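Kumiko Sakai has repaired office computers for 16 years, and since last November she also runs the test bench at Tisari, a small company that takes old machines apart for reuse. When I met her there, she was in the middle of a trial with the Koris, a gripper kit sold by Dredolero together with a wrist camera and the software.

"I did not ask for it," she told me. "My manager saw the demo. But I said, if we test it, we test it on my work."

Her work is mostly processors. The kit came in 8 parcels and she needed one full day to mount it on the arm they already had. The manual was clear, she said, but the part about the camera cable was not. 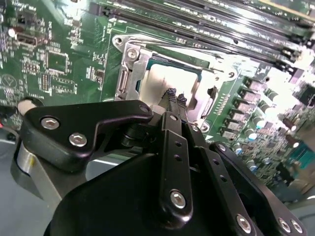
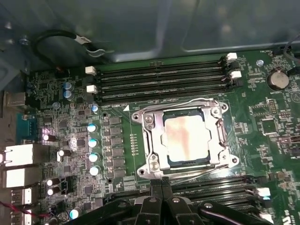 Removing a processor is a good test for any gripper, Sakai thinks, for the part is flat and gives very little to hold. She likes the fingers of the Koris, which are narrow enough to come close to the socket between the memory slots and the chokes. The crosshatched pads at their tips are sold as spare parts, and she already ordered a second set. What she likes less is the grip force setting. "It goes from 1 to 95, but the numbers have no unit. I write my own table."

Her other complaint is the support, which answers by e-mail only, and slowly - one question waited nine days.

Would she buy it? The monthly rent is 325 dollars, and for a small bench she finds this fair. Her colleague Su-bin Pyo would prefer to wait for the next software version. Sakai wants to keep the kit through the winter and decide then.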